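Brundilis Man Charged in Fatal Crash That Killed Graduate Student

A 40-year-old man has been charged with reckless homicide and leaving the scene of a fatal crash in the death of Shakuntala Jaiswal, a graduate student in public health, the Brundilis Police Department announced on 6/28/24.

Jaiswal was crossing Clelex Avenue on foot shortly after 9 p.m. when she was struck by a northbound pickup truck, according to the department. She was taken to Arico Memorial Hospital, where she was pronounced dead. The driver did not stop.

Officers found a damaged truck the next morning behind a building in the 600 block of Hashemi Street. Its registered owner was taken into custody without incident. The department is withholding his name until his first court appearance, which is scheduled for July. 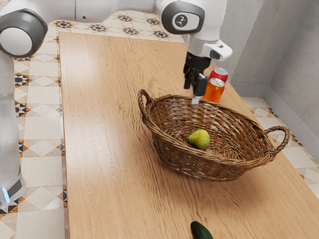
Is the intersection open to traffic?
Both directions of Clelex Avenue reopened at 4 a.m. the morning after the crash. The left-turn lane onto Hashemi Street remains closed while investigators complete their measurements.

Jaiswal was in the second year of her program and had accepted a summer placement with the county health office. Nima Ranjbar, who supervised her research, said in a written statement that she was "a careful and generous colleague" and that her department would hold a memorial gathering once her family has arrived.

The crash has renewed attention to a stretch of road that residents have asked the city to redesign. City records list 111 collisions on Clelex Avenue over the past five years — four of them fatal. A petition calling for a signal and a raised crosswalk had received 609 signatures before the crash and has since passed 3,000.

The city's transportation office said it would present options for the corridor at its next public meeting. Anyone who saw the crash or has video from the area is asked to contact the department's traffic unit. Callers may remain anonymous.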